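HOSP 170: Table Service Basics
Unit 9 handout: Water
Bananville campus, room 40

Water is the cheapest thing on the table and the first thing a guest will judge you for. You will pour more of it this semester than everything else combined, so we spend a full Thursday on it. Complaints about this may be addressed to the pitcher.

Before you pour

Fill the pitcher halfway, or a little over. Students like to fill it to the rim because it saves a trip. It also saves the guest the trouble of washing their lap. A half-full pitcher can be tipped slowly, and slowly is the grade.

Check the glass against the light. Fingerprints belong to you until proven otherwise.

Set the cup down first, then bring the pitcher. Leave a hand's width between them. On varnished wood, glass slides more than you expect, and the tables from Trarnitz were varnished by someone generous.

Pouring

Grip the handle with the whole hand. The two-finger pinch looks elegant in the Flevance training video, which was shot with an empty pitcher.

Line the spout up with the cup before you tilt. Correcting in midair is how last year's group earned the mop.

Keep the spout low, close to the rim of the cup and never resting on it. Stop at three quarters. Turn the wrist back a little as you finish, so the last drop goes home to the pitcher.

Plastic cups

We practice with clear plastic before anyone touches the stemware. The replacement bill last September was $3,280 and I was asked to explain it in writing. A light cup with a narrow base will tip if the stream hits one side, so aim for the middle. Once you can fill one without steadying it with your other hand, you may sign up for glass.

For next time

Read the Takagi chapter on carafes, skipping the part about ice. Bring a dry cloth. Bring a second dry cloth.

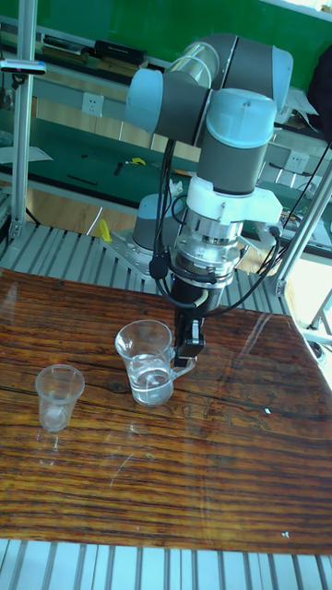 Fig. 9. Glass pitcher held by the handle, water in roughly the lower half; empty cup to the left.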